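Speaker notes, Clinby student robotics club, spring open evening
Botond Medve, club mentor
4/11/26

(Wait for people to find chairs. Water is on the left. Clicker works if you point it at the laptop, not the screen.)

Good evening, everybody, and thank you so much for coming out. I see parents, I see some little brothers and sisters, and I see at least one grandmother who came last year and asked the hardest question of the night, so I'm glad you're back!

I'm Botond, and I help out with the club along with Margit Bodnár, who teaches physics and who is the one the students really listen to. I get to do the talking this evening because she has the laptop and won't give it up.

So, the kitchen project. Last fall the students sat down to pick something for the year, and we had a long list on the whiteboard (a very long list, there was a submarine on it), and what they kept coming back to was the kitchen. Everybody has one, everybody knows what goes on in one, and it's full of small jobs that you and I do without thinking. Pick up the salt. Move it over. Put it down so it doesn't fall. Try writing that out as instructions sometime and you'll see why it took us until after the winter break to get a first version we liked.

(Slide. Let it sit for a moment, take a sip.)

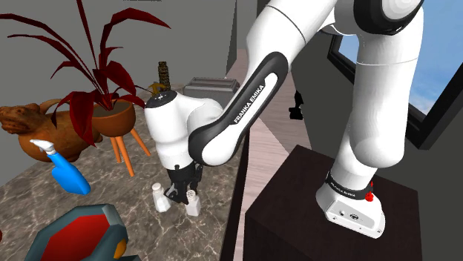 We do nearly all of our work in simulation, and I want to spend a minute on that, as a few of you asked me about it at the door. The arm is a Franka, the counter is a computer model, and the students can start a run, watch it go wrong, change one line, and start it again before the bell. Since the fall they've logged 3,000 runs. I'd hate to think what that would have cost us in real glassware.

The team calls the whole thing Zilwood, and please don't ask me why, I've heard three different stories and I believe none of them. The part that decides where the gripper should go is called Vullotex. That one I'm told came from a spelling mistake that stuck.

(If running late, skip to the task list.)

Now, small things standing close together are hard. You and I reach for the pepper and our fingers sort of find their way past the salt. The program has to choose which one it's going for, come down at the right spot, and keep the other finger from bumping the neighbor. Margit had the students practice this with their own hands first, with two pencils taped to their fingers, and I have to tell you that was one of the nicest afternoons we had all year. Loud, but nice.

Our task list has 27 jobs on it right now. Some are easy and some are still giving us trouble, and the students will be very frank about which is which if you go over to the tables afterward. Do ask them!

(Thank the Hegedűs family for the 400 dollars toward the new computer. Have them stand up if they don't mind.)

In May we'll show the finished list here in this same room, and you're all invited. Okay, Margit, next slide, please.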